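23 Mar 2022

I am writing this in bed with the window open, which I could never do at home in March, and there is a moth going round and round the lamp that I haven't the heart to chase. We got to Florthorpe a little after lunch. The drive was longer than I remembered, and Merle would stop for pie, and then she would stop again because she thought she had left her glasses at the pie place (they were on her head, bless her).

The cottage is called Trevaskis and it is every bit as nice as the listing said. I had my doubts, I'll admit it. When a place says "steps from the water" I always wonder whose steps. But you go out the kitchen door, down a little sandy path with grass up to your knees on both sides, and there is the bay! I stood there with my purse still on my shoulder like somebody waiting for a bus. Merle took her shoes off right away and went in up to her ankles and hollered, so I know how cold it is without having to find out for myself.

We have two bedrooms, one at each end, and I took the one with the yellow quilt because Merle snores and I wanted the hallway between us. There is a big tub with feet, and a porch with a swing, and a kitchen stove that has to be lit with a match. I did that on the third try. The owner left us a loaf of bread and a jar of plum jam and a note in very tall handwriting about which key goes to what. I have already mixed them up.

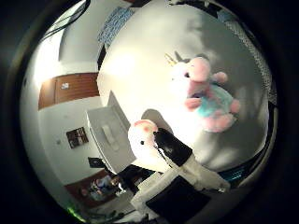

After we unpacked we walked into the village for groceries. It's a pretty walk, all along the sea wall, with the boats pulled up on one side and gardens on the other. The store was closed, but there was a lady sweeping out front and she let us in anyway and sold us eggs, butter, coffee and a piece of ham, and wouldn't hear of us coming back later. She told us the village has 412 people in the winter and that she could name every one of them, and I believe her. In August, she said, you can't find a place to set down a towel. I was glad then that we came now, even if it means wearing my good coat on the beach.

She told us about the lighthouse too. You can walk out to it when the tide is low, and there are 78 stairs to the top. Merle wants to do it tomorrow. I told her I would see how my knee felt in the morning, and she gave me the look she has been giving me since the seventh grade. I expect I'll be going up the lighthouse.
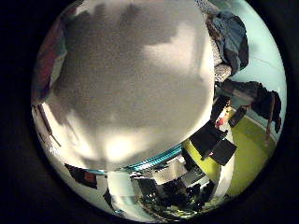 Supper was ham and eggs on the porch with blankets over our laps. The sun went down behind the point and the whole bay turned the color of the inside of a peach, and then it went gray very fast and we had to come in. We had planned to play cards, but Merle wanted to get her notes down in Jotstead, that travel app her daughter put on her phone. She types with one finger and reads every word out loud as she goes. I still like my notebook. I've kept one on every trip since our first one up to the lakes, when we slept in the car, and I like turning back and finding a grease spot or a bit of sand in the crease.

We did have a small disagreement about the ferry. I thought we should go over to Fovar, the island, and stay a night at the inn there, but they want almost 300 dollars for a room, and Merle says that for that kind of money she would expect to own the bed afterward. She has a point. There is a day boat, so we could go across in the morning, eat our sandwiches on the far side where the seals are supposed to be, and be back here in time for a bath. I think that's what we'll do, if the wind lets up. I would have liked to wake up on an island one time, but then I would miss this room, and I'm already attached to it.

It is so quiet. I can hear the water and somebody's loose rope tapping on a mast, and Merle down the hall, who has started in already. I must remember to buy stamps tomorrow, and matches, and find out what day they pick up the trash. And ask the owner where she gets that jam, I want to take two jars home if they'll travel.

The moth has settled on the lampshade. I'm going to turn out the light and leave the window how it is.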